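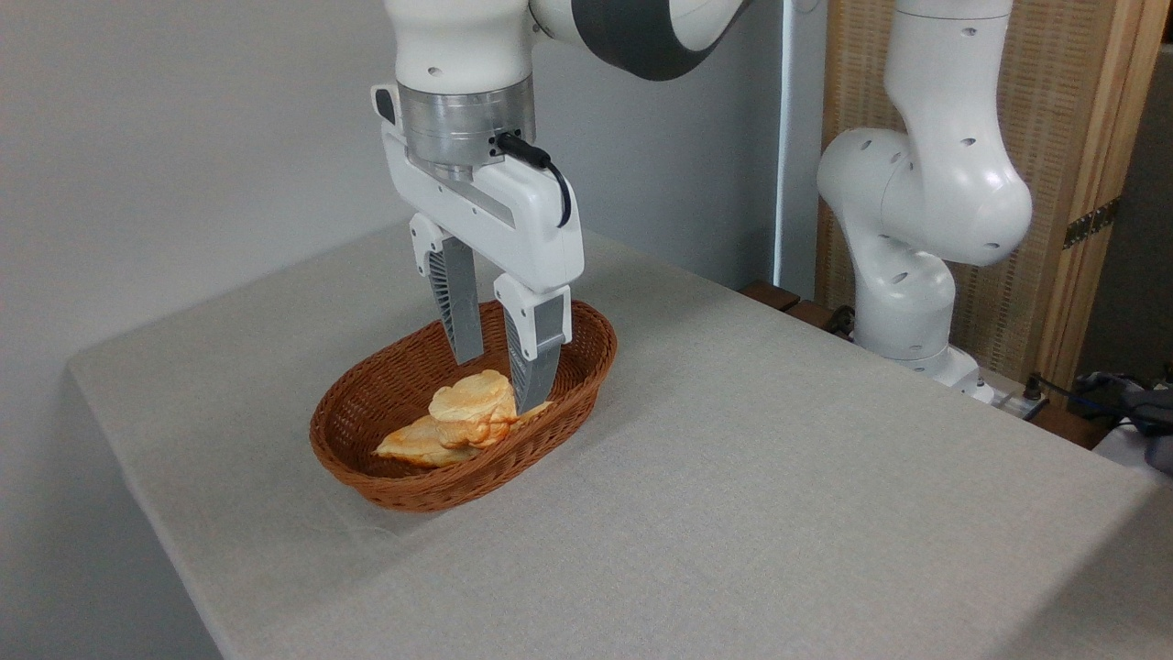
Wicker basket on a grey cloth.

Cluvton roadbook holder, reviewed after one full rally season

I bought the Cluvton before the Starkdale Raid in December, and I'm still grinning about it! My old holder jammed twice on sandy stages, and both times I ended up guessing at junctions with a queue of bikes behind me. The Cluvton has now done 2,000 miles on my 450 and hasn't missed a scroll.

The motor is quick, the thumb switch works fine through winter gloves, and the backlight is bright enough for a 5 a.m. liaison. Loading a fresh roll took me 13 minutes the first time (I had it in backwards) and hardly any time now. It stays readable at 60 mph over washboard — my Minja never managed that.

Gripes? The lid screws are tiny, and I've already lost one somewhere near Lellutside. The wiring diagram is printed so small that Amarachi Okonkwo, who navigates for our club's car crew, had to read it out to me off her phone. I'd also like a longer power lead for taller towers.

Still, I finished 21st at Starkdale, my best result yet, and I've ordered a second one for the spare bike.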